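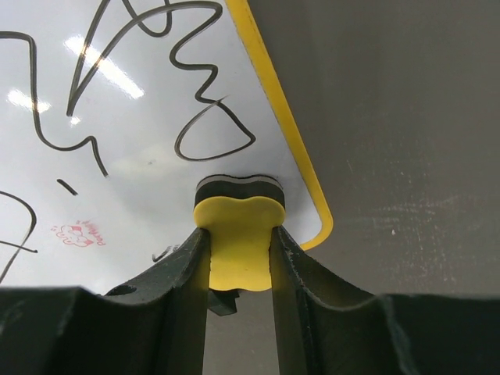

Notes, small whiteboards, marker and wiping. Friday, continued in June.

Purpose: decide whether the small bordered boards stay as the standard writing surface on the gray tables, or go back to Partanen in exchange for the matte ones. Ref. 2188 in the supply sheet. One board used for everything below.

**Marker.** Black, chisel tip, Stimska refill ink. Laid down as free scribble: loops, peaks, tight S-turns, no lettering practice. Straight ruled lines tell us less, as the load on the tip stays constant. Turns are where these boards skip if they are going to. No skips found on the long wavy lines. Short dashes start a little pale and fill in.

Red was tried once and wiped with a dry cloth. It smudges pink before it lifts. Suggest we leave red out of the kit until the Vellotach cleaner arrives.
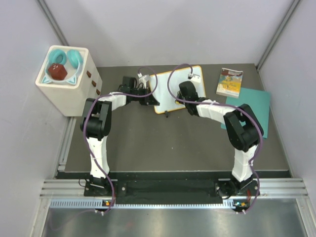 Laid flat, the board shifts under side pressure. The back is smooth and so is the table. Wiping toward a corner turns it; wiping along the long side pushes it straight. Both are tolerable if the strokes are short. Tried a damp strip of shelf liner underneath, which stopped the turning completely but left lint on the tabletop. Dry liner next time.

Flat is still the better position for the first pass with the eraser. Pressure goes straight down and the felt stays in full contact. Edges are the weak spot: the raised border keeps the felt off the last few millimeters, and ink collects there. Rounded corners are easier to clear than I expected, as the felt can follow the curve in one go.

**Upright position.** Same board, set on the stand feet. Order of work:

1. Clear the space in front of the board.
2. Seat the bottom edge in the feet before letting go of the top.
3. Write, wait 3 minutes, wipe from the top down.
4. Wipe the lower border separately with the edge of the felt.
5. Note any gray left behind.

Ink dust falls on the table in this position. Brush it away from anything paper. 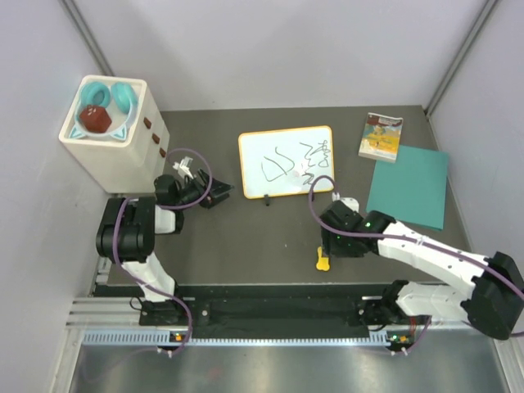 On the question of what else may share the table: the drawer box can stay in its back corner, with the tray on top of it. It takes no space from the board and the small things in the tray are better there than rolling about. Books should go to the other side or off the table altogether. Marker dust on a cover does not come off with a dry cloth, and the wet cloth ruins the paper.

Reading from the front, the upright board is legible at normal writing size. Glare depends on the lean. A little more backward tilt moves the lamp reflection up and out of the writing, at the cost of the board sliding forward in the feet. Have not found a setting that is good for both. Stop blocks under the front edge are on the list for Tovau, 4 pieces, part 299 if they still carry it.

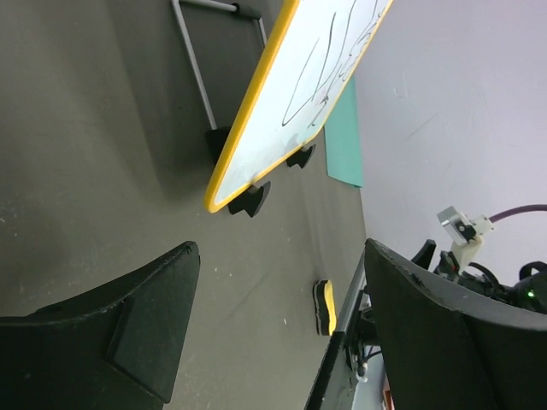 Tovau, June

Gray streaks remain after dry wiping, worst along the lower edge by the border. Same result with the eraser turned on its narrow side. The felt is probably loaded; knock it out and repeat before blaming the surface.

Put the eraser down on its side when not in use. Felt down, it picks up the white specks from the table and carries them onto the board.

Open:

- repeat the wipe with a clean felt
- dry shelf liner under the flat board
- stop blocks, check fit against the black feet
- no decision on the Partanen exchange until the first item is done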